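Werkstattbuch, Eintrag 27/08/2024
Lüftung und Oberflächen, Projekt Ikgate

Vormittags die Abluftfrage noch einmal von vorn gerechnet. Restell plant die Haube mit Abluft nach außen, Bucur hatte im Angebot Umluft mit Kohlefilter stehen. Bei Gas am Kochfeld bleibe ich bei Abluft. Volumenstrom auf kleiner Stufe laut Blatt 283 m³/h, auf großer Stufe 516 m³/h. Rohr hat 100 mm, das ist für die große Stufe zu eng und wird laut. Entweder 150er Kernbohrung oder die große Stufe sperren. Zuluft ist auch noch offen, Fensterkontakt wurde nicht bestellt.

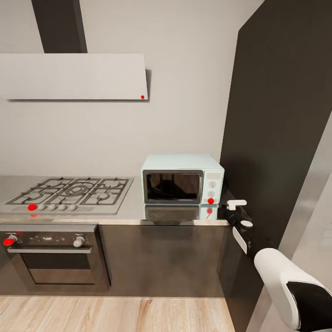 Haube mit dunklem Kaminschacht über dem Gaskochfeld, rechts daneben die Mikrowelle.

Rückschlagklappe: Muster von Nutora ausgepackt. Klappe schließt im Stehen sauber, waagerecht bleibt sie einen Spalt offen. Feder nachgebogen, danach besser. Dichtung aus Schaumstoff, riecht noch stark. Bis morgen offen liegen lassen.

Nachmittags Ölproben auf hellem Holz. Zwei Aufträge Hartwachsöl, dazwischen über Nacht trocknen, Zwischenschliff mit Korn 240. Die pigmentierte Variante hält das Holz heller, zeigt aber Ansätze, wenn man zu langsam auszieht. Die farblose feuert an und geht ins Gelbliche. Lappen wie immer flach ausgebreitet draußen getrocknet, nicht in die Tonne. Wasserprobe kommt erst, wenn beide Bretter durchgehärtet sind.

Helle Flächen mit lebhafter Maserung eher quer zum Fenster beurteilen. Im Streiflicht sieht man die Schleifspuren, von oben fast gar nichts. 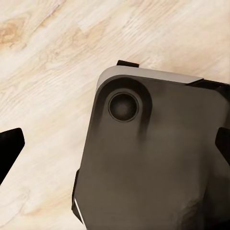 Offen

Kernbohrung bei Restell anfragen, Wandaufbau mitschicken.
Bucur: Angebot ohne Kohlefilter neu anfordern.
Fensterkontakt klären, sonst keine Freigabe für den Betrieb mit Gas.
Klappe von Nutora noch einmal waagerecht prüfen.
Ölbretter auf der Rückseite beschriften, Bleistift hält besser als Filzstift.
Im December-Ordner vom Vorjahr nachsehen, welche Pigmentmenge wir damals genommen haben.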